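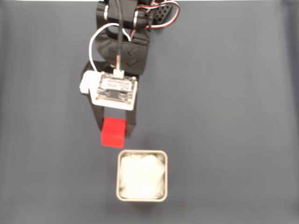 The arm at work over the grey tabletop, with a red cube in its fingers and the padded pot underneath.

Building an arm in the back bedroom

It started with a parcel of servos, a borrowed 3D printer and the firm belief that the whole thing would be finished by April. It wasn't, and I'm rather glad, as the months since have been the most fun I've had with a screwdriver. There is now a robot arm bolted above the table in our back bedroom, it can pick up a cube, and I still go in with my morning tea just to make it do something.

I'd wanted to build one for years. What held me back was the feeling that robot arms belonged to people with a lathe and a degree, and I have a folding workbench and a box of mixed screws. Then I joined Bruvar, the shared workshop at the far end of our high street, meaning only to mend a chair. Half the people in there were building things that moved! One bench had a plotter drawing birds, another had a curtain opener in bits, and on the shelf by the kettle sat a small black gripper that opened and shut when you turned a knob. I turned that knob for most of an evening. The chair is still broken.

The design I settled on is called Nurnon, a set of plans passed around among the workshop members and altered by nearly everyone who has built it. Mine is mostly black plastic, with a white mount at the gripper for the circuit board. I chose black for the simple reason that there were three part-used reels of it in the cupboard, though I've grown very fond of the look. The wrist housing was the longest print of the lot and the one I was proudest of, and it went wrong twice before it went right (once when the cat sat on the printer's mains switch, once through my own doing, with the bed set too low). If you try this yourself, print the wrist first. You'll learn everything your printer does badly while you still have plenty of plastic left.

Putting it together is lovely work. Each joint goes in with a little click and a fastener at either side, and you can feel the arm turning from a heap of brackets into something with an elbow. I did it over a string of evenings with the radio on. The only part that made me swear was the wiring. Servo leads come in a certain length and that length is always wrong, so you have a choice between stretching them tight and letting them loop. I stretched them. On its second day the arm swung round to the left, plucked its own plug out and went limp over the table like a sleepy heron. I now leave generous loops at every joint and let them look untidy. A wire needs to reach the farthest place the arm can go, and then a bit more, so move everything by hand to its limits before you fix a single tie.

Then there's the software, which I had been dreading. I use a program called Didico, written by a couple of people at Bruvar for exactly this sort of arm. You drag a slider and a joint moves. You save where it is, move it again, save that, and when you press play the arm runs through the whole lot in order. It isn't clever, and it will happily drive the gripper straight into the table if you ask it to, as two small dents in the paint will confirm. But it gets you moving on the first evening, and there's nothing like that first evening. I made it wave. I fetched my family one at a time and made it wave at each of them.

The job I've given it sounds silly when I say it out loud. It picks up a red cube and carries it over to a little square pot stuffed with white fluff. The fluff is there for a soft landing: a hard pot made the cube bounce, and I spent far too long on my hands and knees under the bed. I went for red so I could follow it easily from the doorway, and I painted the tabletop a flat grey-blue to keep the lamp from glaring back at me. Everything about the job is easy to see and easy to put right, and I'd recommend that to anyone starting out. Save the chess pieces for later.

By the end of the first proper month it had made 1257 attempts. I know because Didico keeps a tally in the corner of the window, and I've become slightly obsessed with it. The early ones were dreadful. The fingers closed too soon, or too far to one side, and nudged the cube across the table a little at a time. The cure was to slow the last bit of the reach right down and to let the fingers shut gently. With those two changes it managed 126 good drops in a row, and I rang my mother. The tally now stands at 3055 and I haven't reset it.

There's still plenty to do. The elbow has a wobble I can feel but can't find, and somebody at the workshop has offered me a better bearing in exchange for a morning spent sorting bolts. I want to try rubber on the fingertips. I also want to give it a second pot and see whether it can sort by colour, which will mean adding a camera and learning a good deal that I don't know yet.

Bíró, the cat, has stopped running away when it starts up. She sits on the windowsill and watches the cube go over, and when the arm has gone back to its resting place she comes down and sniffs the fluff.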